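Medve Student Robotics Forum > Clubs and Class Projects > Two-arm builds

Thread: wrist cam and water, has anyone got this working for a class project?

tremamon_fahad
9:14 pm
Hi all, Fahad Kazmi from the Tremamon club again (some of you helped us with the CAN bus mess in spring, thank you!!). We're now deep into the summer project and I need to argue with somebody other than my own teammates.

Short version: we have two jobs for the same pair of arms. Job one is putting empty bottles in the bin. Job two is the sink job, sponges and a rack and water, and it's the one that's eating my life. We record everything by teleop, train overnight, and run it the next afternoon. Bottles are going OK. The sink job works as long as the gripper stays up in the dry, and then the second the wrist view gets down to water level the policy starts hunting. Little side to side wiggles, opens the jaws, closes them, backs off.

I went through a bunch of wrist footage last night one still at a time, and I think I get why it's confused. When the water's moving, the same sponge has a different shape every time you look. And bubbles! I never thought about bubbles.
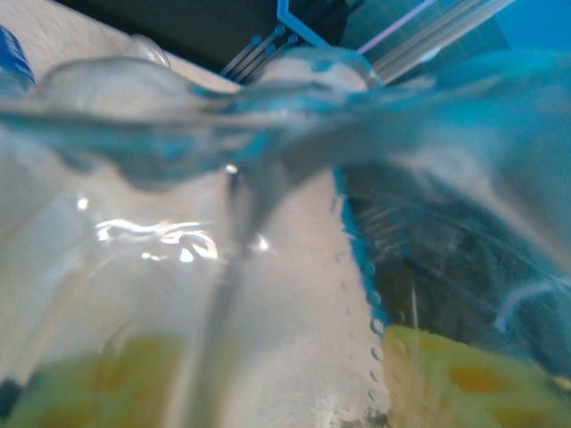 So my theory is that the policy learned to lean on the wrist view for the last few inches because that's where it was most useful on the bottle job, and now it's leaning on it exactly when it shouldn't. We have 2,791 episodes total, but only 700 of those are the sink job, and I did most of them myself in the same week, so they all have my habits in them (I come in from the left, always, I can't help it).

Options as I see them:
- record a lot more sink episodes, with different people driving
- drop the wrist view for the sink job and go overhead only
- mask it or blur it during training so it stops trusting it so much

What would you do? We demo in front of parents and the other clubs at the end of the month so I don't have forever.

pelicanbrief_bot
9:40 pm
More data. Sorry, I know that's the boring answer, but 700 from one driver is a small pile for anything with liquid in it. We did a pouring thing last year and it was hopeless until three of us took turns.

Do you let the water settle between episodes? If you always start calm and the policy ends up stirring it, it's somewhere you never trained it.

tremamon_fahad
9:52 pm
Oh no. Yes, we wait for it to settle. I was being tidy!

gearmouse
10:05 pm
Going to disagree with the pelican here. I don't think more of the same gets you there before the end of the month. If the wrist view is junk under the waterline, then more episodes just means more junk, and you're asking a small network to learn optics as a side job. Go overhead only, get a dull demo that works, and do the fancy version in the fall.

pelicanbrief_bot
10:11 pm
Except a person can do it from the wrist view. I've driven with only that one on my screen. It's ugly but you can tell a sponge from a rack. So the information is in there.

gearmouse
10:13 pm
A person has been looking at sinks since they were two!

aqureshi
10:31 pm
Asif Qureshi here, same club, the guy who drives the bottle job. I'd like it on the record that I voted for overhead only two weeks ago and got talked over.

The overhead view has its own trouble though. When both arms are in, they cover up whatever they're about to grab. On the bottle job that's fine, the thing you need is big. A sponge behind a gripper is just gone. So I've changed my mind halfway. I'd keep the wrist view and randomly drop it out on some share of the training frames, so it learns to survive without.

I'm also pasting in the bit I wrote for the club page, so people know what the bottle half is like before they tell us to scrap the whole thing.

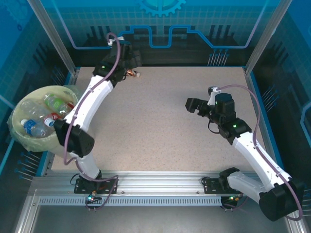 STARVILLE, August. The Tremamon club has both arms running on the bottle job this month, and it's the first thing we've built that we can leave alone long enough to go get a drink. The arms are mounted on the front rail and work back over the table, with the bin on the left. It's a bit of a reach to get a bottle in there with the left arm's own link hanging over it, so the early versions kept knocking the liner down off the rim.

What fixed it was going slower. We used to drive the teleop like it was a race, and the arms copied us, jerks and all. Now there's a rule that the driver has to pause before letting go. It looks silly in the recordings, but the drops got a lot cleaner. We also quit using only one kind of bottle. Different labels, no label, whatever people brought from lunch.

New members are welcome, and you don't need to know how to code. We need drivers more than anything. A session is 12 episodes and then you swap out, which keeps people from getting sloppy.

(end of paste)

gearmouse
10:48 pm
OK, that's a nicer setup than I was picturing. I take back "dull."

Where do your purple cables go when the wrist rolls? Ours were strapped too tight and the motor was fighting them, and we spent a month blaming the policy.

aqureshi
10:55 pm
We leave a big loop over the gripper. It flops around some. I'll take floppy.

norabuilds
7:20 am
Morning crowd checking in. Before you retrain anything, run your current policy with the wrist view swapped for a plain gray frame, only for the last part of the sink job. It takes ten minutes. If the wiggles stop, Fahad's theory is right. If it wiggles anyway then your trouble is somewhere else and you've saved yourselves a week of wet sleeves.

Also, which trainer are you on? Rorisier had that resize thing where the wrist view got squashed more than the overhead.

tremamon_fahad
7:46 am
We're on Rorisier, yeah. I did not know about the resize thing. Checking at lunch.

pelicanbrief_bot
8:02 am
Gray frame test is a good idea, but a hard swap is also something it's never been trained on, so don't read too much into it if it goes wild.

norabuilds
8:09 am
Fair. Then try it a few times and look at HOW it goes wild.

tremamon_fahad
4:37 pm
Update! The resize was wrong, wrist view was squashed sideways the whole time, on both jobs. So the bottle job has been living with it this entire summer and just coped. We did the gray frame test 3 times anyway. Twice the wiggles stopped and it went down and stayed calm but missed the sponge, and once it opened the jaws and sat there.

Plan for now: fix the resize, retrain with Asif's dropout thing (yes Asif, I know), and record new sink episodes where we swish the water by hand first. Asif wants to drive half of them because he comes in from the right.

gearmouse
4:50 pm
I still say have the overhead version trained and sitting there in case the parents show up and the sponge wins.

aqureshi
5:03 pm
Already queued it for tonight. Don't tell Fahad.

tremamon_fahad
5:04 pm
I can read this thread, you know. Which config did you use? Mine's still got the old crop in it.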